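Wrist camera frames are motion-blurred in most of my demonstrations. Drop them, keep them, or re-record?

Posted by zelon_bench on May 2, 2018

I am collecting teleoperated demonstrations for an imitation policy. The task is food handling on a tabletop, mainly a basket, a tray and a sandwich. Two-finger gripper, one small color camera at the wrist, joint positions logged alongside the images. I have 300 demonstrations so far and was aiming for 1,000.

Exposure is set to auto. When the arm swings between the basket and the tray, the wrist images smear badly. The fingers stay fairly crisp since they travel with the camera, but everything on the table goes soft. 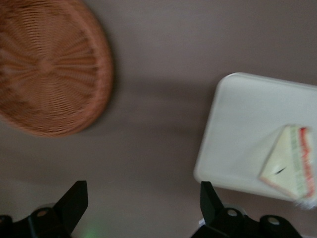

Wrist view, basket at left, sandwich on the tray at right.

Typical of what I get. The red stripe of the filling survives but I would not want to estimate a grasp point from it. The weave of the basket can still be made out.

My first training run used everything. The policy reaches the tray area reliably and then closes too early or too far to one side. I can't tell whether the blur is responsible or whether I simply have too few examples. Options I have considered:

Filter out frames below a sharpness threshold.
Re-record everything with the operator moving slower.
Leave the data alone and collect the remaining demonstrations.

Lighting is one overhead panel, dimmed because the tray was clipping to white.

Þrastardóttir
Accepted

Do not delete individual frames from the middle of a demonstration. If your policy predicts the next action from the current image, removing frames leaves gaps in the action sequence, and if you store actions as deltas, the deltas on either side of a gap are wrong. Mask the loss on those steps if you must, but keep the time base intact.

I would not mask them either. At run time the arm will move at something like the speed of your operator and the camera will blur in the same way. A policy trained only on sharp images has no idea what to do during a transfer. For gross motion between two containers it needs very little detail anyway. It needs to know which side the tray is on.

What matters is the last stretch before the fingers close. Check whether those frames are sharp. If they are, blur is probably not your problem, and I would look at the offset between image timestamps and joint timestamps. We had the same early closing on the Sistholm cell and the images were late by a fixed delay. Correcting the stored log was enough and we re-recorded nothing.

To measure the offset, tap a finger lightly on a foam block, find the contact in the joint log and find it in the video. Repeat the tap 26 times or so and take the median.

For new recordings, fix the exposure. Turn the panel back up, shorten the exposure until the tray stops clipping, lock gain and white balance. Note the settings in each file header so you can separate old from new later.

Comment by zelon_bench: Frames near the grasp are mostly fine. I will run the tap test. Does mixing old and new exposure settings hurt?

Comment by Þrastardóttir: Not much in my experience, provided both sets cover the same tray positions. Add brightness jitter in training. Hold out some of the new ones for evaluation and keep the old ones out of that set.

Cumumness

Get more data. We stopped seeing grasps land off to one side at 1,816 demonstrations, different gripper though. Also vary where you put the tray.

octoberbuild

Slower operators are a mixed blessing. I tried it. The images improved, but people began to pause in midair while deciding what to do next, and the policy learned the pauses. It would stop over the table and stay there. If you go that way, trim the idle steps at constant position before training, and trim the image stream and the action stream with the same index list.

Global shutter will fix skew but it does nothing for blur from a long exposure. I bought one before I understood the difference.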